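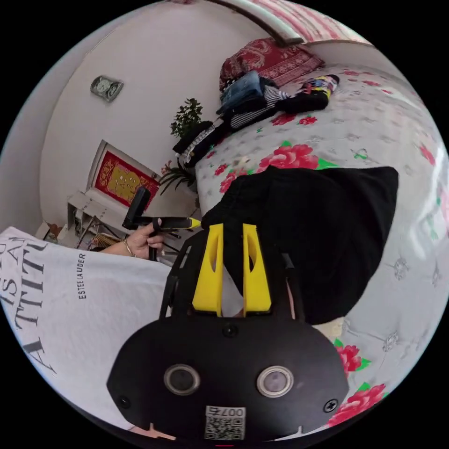
Filed under: Robots, Days out | 2 comments

In March I promised myself to see more robots in real life and fewer on my telephone, so last week I took the bus to Clestby for the open day of Grakell. It is a small company and I had to walk past the door twice to find it.

I expected a big arm behind glass. Most of the day was about folding clothes. The people there work with hand-held grippers, one for each hand, with yellow fingers at the end, and they do the housework themselves while the tool records the movement. Later a robot should learn from these recordings. They call the project Cedberg, and they told us it has 3444 recordings until now, nearly all of them with laundry.

Black clothes are the difficult ones, we heard. On a dark garment the folds are hard to see, also for me, and I have folded my own washing for some 26 years.

Then visitors could try. I was given a T-shirt and I needed 17 attempts before I had one sleeve where I wanted it. You must forget your fingers completely — you have only open and close. My wrists were tired quickly. The woman before me did it very smoothly and I was a bit jealous.

I asked when such a robot could come to my flat, and the answer was a friendly "not yet". I liked that answer. The coffee was free and the colour leaflet is now on my fridge.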